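Henlow Evening School
Household Textiles, Unit 3: Reading a Bedcover

Bring the Gillies reader, the one with the coffee-colored jacket. If yours is still on order, share.

Pattern comes first tonight. A stripe makes a bed look longer or wider depending on which way it runs, and a big flower makes it look like somebody's aunt chose it. Both can go on the same cloth. The Jomunville mills did this for years and sold every yard, to the despair of people with taste.

Check the ground color before the motif. Pale grounds forgive a loud flower. Dark ones argue with it.
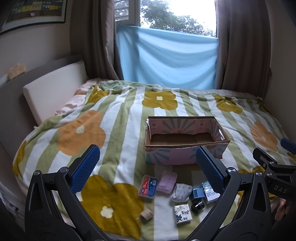
Repeat and scale

The repeat is the distance from one motif to the same motif again. Measure it twice, in 2 places, and write down both numbers even when they disagree. Printed cloth drifts. Grirnulum's cheaper lines drift a lot.

For August: read chapter 10 and sketch 3 repeats from cloth you own. Tea towels count. Pajamas count if you aren't wearing them.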